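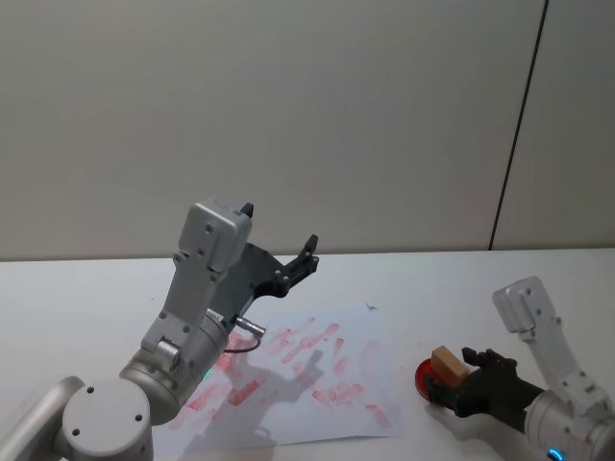 Previtz Matte Wall Paint, Interior

Previtz is a water-based paint for living rooms, offices and workshops. It gives a flat finish that does not reflect the lamps, and small repairs can be touched up later with the same can.

Color: Degefa (soft off-white)
Can sizes: 2 liters, 8 liters
Coverage: 8 square meters per liter, one coat
Second coat: after 2 hours
Order number: 263

Before painting, wash the wall and let it dry well. New plaster needs first one coat of our primer Hiro. Please stir the paint slowly and do not add water to it. For a big wall we recommend to mix all cans together in one bucket, so the color stays equal.

Store above freezing. An opened can should be used before 40 days.

Orders of 40 cans or more are prepared by Anitha Amin in our Drustanness warehouse. Please write to her before you pay, she will confirm the delivery day.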